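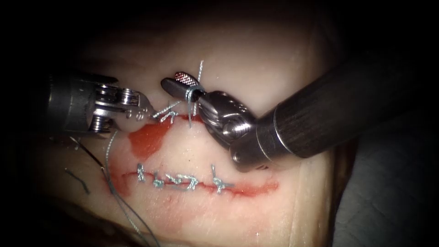 Estham Suture Practice Board > Materials and Pads > Pad tears at the edge of the cut, what am I doing wrong

lowbite
Posts: 40
2022-03-13

I have been using the Cilus two-layer pad for running and interrupted practice. The first few stitches go in fine. By the middle of the incision the top layer starts to pull through, and after that every knot I tie opens the hole a little more. I end up with a row of slots.

Thread is 3-0 silk from the student box. I take bites 5 mm from the edge and space them the same. Instrument ties only, no hand ties. I am tying square knots, first throw doubled.

Is this the pad or is it me? The pads are 9 dollars each from Trustent and I would like to get more than one session out of them.

grayspool
Posts: 268

Both, probably. The Cilus pads have no mesh in the top layer. They are soft and they feel nice, but they don't forgive upward pull. When you wrap the thread and bring the jaw through, watch where your tail goes. If you lift to tighten, all of the load goes on the top edge of the hole. Pull flat, along the pad, one hand each way across the cut.

Also, 3-0 is heavy for that pad. Try 4-0.

tenpenny_knot
Posts: 121

I don't agree about the thread. Thinner thread cuts through soft material faster, not slower. Same as a cheese wire. I went down to 5-0 on the same pad and it was worse in every way. I'd stay on 3-0 and fix the tension.

grayspool
Posts: 268

The needle on the 3-0 in the student box is a big cutting needle. That is what makes the slot. If you can get 3-0 on a taper needle then fine, stay with 3-0. With what is in the box, 4-0 leaves a smaller hole to begin with.

lowbite
Posts: 40

It is a cutting needle, yes. I didn't know there was a difference for pads.

marrow_lane
Posts: 9

New here. Do you leave your tails long or cut them short? I was told 3 mm and mine keep coming undone at that length.

tenpenny_knot
Posts: 121

Silk at 3 mm holds if you put three throws on it. Nylon wants more throws and a longer tail. If yours come undone, look at the knot before you blame the tail. Most likely you are crossing the same way twice and making a granny.

For practice I cut short. Long tails get caught in the next loop, and then you spend your time picking them out. The short ends also show you your spacing when you look back down the row.

grayspool
Posts: 268

Agree on cutting short. Cut each one as you go. If you save them all for the end you will snip a knot sooner or later.

hobnail
Posts: 121

Does anyone put fake blood on the pad? Our skills room does it for the second half of the course. I found it made the thread slide and the first throw slipped on me every time.

lowbite
Posts: 40

I tried it once with food coloring and corn syrup. It stained the pad and made the jaws of my driver sticky. Not doing that again.

tenpenny_knot
Posts: 121

Leave out the syrup. Water, red coloring, a drop of dish soap. Wipe the instruments down right after and open the jaws to dry, the crosshatch holds on to everything. I use an old toothbrush on mine.

It is worth doing. A clean dry pad teaches you to tie on a clean dry pad.

grayspool
Posts: 268

For a beginner I think it is a waste of a pad. Get the knots even first. The Pawłowska workbook doesn't bring in any fluid until the last chapter and I think that is the right order.

hobnail
Posts: 121

I have that workbook. The drawings of the loop and wrap are good. The part on pads is out of date, half the ones listed can't be bought now.

lowbite
Posts: 40

Update. I got a pack of 4-0 on a taper needle and pulled flat like grayspool said. Same Cilus pad, new cut next to the old one. The whole row held except one at the far end where I took the bite too close. I changed two things at once so I can't say which one did it.

tenpenny_knot
Posts: 121

Taper needle. Try the 3-0 taper when you finish that pack and post what you get.

lowbite
Posts: 40

Will do. Trustent has it on back order until May.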